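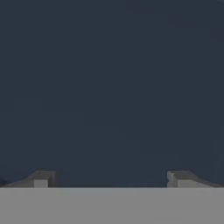
Open two-finger gripper in a computer simulation, with nothing between the fingers.

Household manipulation is the branch of robotics concerned with chores done by hand, such as folding washing, loading a dishwasher or wiping down a bench. Shop-floor tasks like bin picking and packing are usually treated alongside it. As a rule, machines perform well where objects are rigid and always in the same position, and poorly elsewhere.

Simulation

Much of the work is done in simulation, where a grasp can be attempted many times without breaking crockery. Rigid items are modelled fairly well. Cloth, liquids and plastic bags are harder, and a program that copes with them on screen often fails on a real arm. The difference is known as the sim-to-real gap.

Home trials

The Hutard trial placed arms in 4 kitchens and set each of them 50 chores, for a total of 200. Cups and plates were generally put away without help. Tea towels, cutlery drawers and anything sticky accounted for most of the failures. The arms were also slow, and a sink of dishes could take most of an afternoon.

Shop floor

Skovirex, a maker of packing equipment, runs a line at Ukar that handles 373 carton sizes. Staff still deal with torn cartons and loose labels. The Chiu gripper, a two-fingered design used on the line, has no sense of touch and relies on an overhead camera.

Outlook

Single chores in a prepared room are now within reach. General tidying in an ordinary home is not, and opinions differ on whether better hands or better software will matter more.

See also

Bin picking
Dishwasher
Sim-to-real gap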